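3.2. Tapas que se separan de su recipiente

Vuelvo ahora a lo que más me entretuvo de todo el trabajo, que son las tapas.

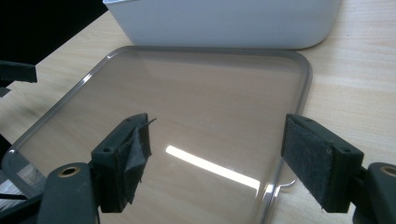 Cuando empecé a visitar cocinas para el proyecto Elier yo pensaba que el problema estaba en los recipientes (apilarlos, meterlos unos en otros, encontrarles sitio), y resulta que casi todo el mundo tiene eso más o menos resuelto. Lo que se pierde, se comba o acaba detrás del cajón es la tapa. En el inventario final anoté 2.738 piezas, y 800 eran tapas sueltas, sin pareja en la misma casa. ¡800! Las conté dos veces porque no me lo creía.

Distinguí cuatro maneras de guardarlas: puestas, de canto, en montón y lo que en mis notas llamo «donde caiga». Las transparentes me dieron bastante guerra, porque sobre una mesa clara se ve la veta a través del plástico y a ratos solo el borde las delata (figura 4). Varios participantes me contaron lo mismo, que buscaban una tapa y la tenían delante.

Figura 4. Tapa transparente de borde gris translúcido sobre una mesa de madera clara; detrás, un recipiente blanco de plástico.

En las nueve casas del grupo Paewai pedí además que emparejaran tapas y recipientes sin probarlos, solo mirando. Las esquinas redondeadas engañan muchísimo, y yo misma fallé con dos rectangulares que habría jurado que eran iguales. Los tiempos de esa prueba están en la tabla del apartado 3.3, junto con los del grupo Pavach, que sí podía probar el cierre antes de decidir.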